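Sikcombe School of Ministry
Course 212: Finding and Joining a Congregation
Handout 2 — Visiting as a Newcomer

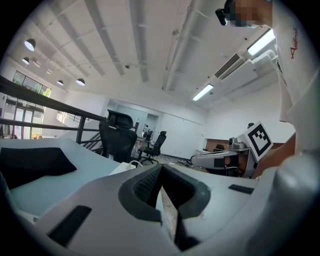 A white desk, with a person in a white T-shirt at the right.

Purpose of this handout

Students in this course have, for the most part, spent many years inside one tradition. Some have held office in it. The first part of the course looked at why people leave a congregation; this part considers the period that follows, when a person or household is attending services without belonging anywhere. The reading is chapters four and five of the course reader. Please complete it before the second seminar.

1. The search period

The course reader uses the term "search period" for the time between a last regular attendance at one church and a first regular attendance at another. It may last a few weeks or several years. Many people begin with churches that resemble the one they left, in the same denomination or a neighboring one, and look further afield only later. Students should note that this pattern is common among former clergy as well as lay members.

A person who once led worship often finds it hard to sit through it. Attention goes to the order of service, the length of the sermon and the handling of announcements. The reader treats this as a habit of work that fades with time. Former clergy are advised to tell the local minister of their background early and in private, and to decline invitations to preach or assist during the first year.

2. Kinds of visit

For the purposes of this course we distinguish between a single visit, a return visit and a trial season. A single visit shows how a church receives strangers and very little else. A return visit, preferably when a different person is preaching, gives a fairer picture of ordinary worship. A trial season runs from the start of Advent, at the end of November in most years, through Easter, and takes in both the fullest and the quietest services of the church calendar.

Households with children should speak with them before and after each visit. Children's reasons for liking or disliking a church are often practical — the noise, the length, whether anyone spoke to them — and deserve the same weight as an adult's.

3. Two congregations compared

The case material in the reader concerns two churches in the same county. Belbridge is a town parish with 600 names on its membership roll, a paid choir and a printed liturgy. Rendport meets in a former grain office and has no roll at all; anyone who attends is invited to the members' meeting. It was founded in 2000 by families who had left three different denominations.

Both welcome newcomers, in different ways. At Belbridge a visitor may attend for months without being approached, and some visitors are grateful for this. At Rendport a visitor will usually be asked to lunch on the first morning. Neither practice is presented here as the better one. In preparing your notes, consider which would have suited you at the time of your own last move, and whether your answer has changed.

4. Terms to know

Transfer of membership: the formal movement of a member's record from one congregation to another, usually by letter.

Reaffirmation: a public statement of faith by a person already baptized, required by some churches on joining.

Xenos: the Greek word for stranger, also used of a guest. It is the title of the school's discussion series on hospitality, which students on this course may attend without charge.

5. Written work

Visit one congregation outside your own tradition and write a report of no more than 600 words. Describe how you were received, what you were expected to know already, and at what points you were unsure what to do. Do not name individuals. Do not take notes during the service. Reports are handed in at the course office before the third seminar.

Revised July 2023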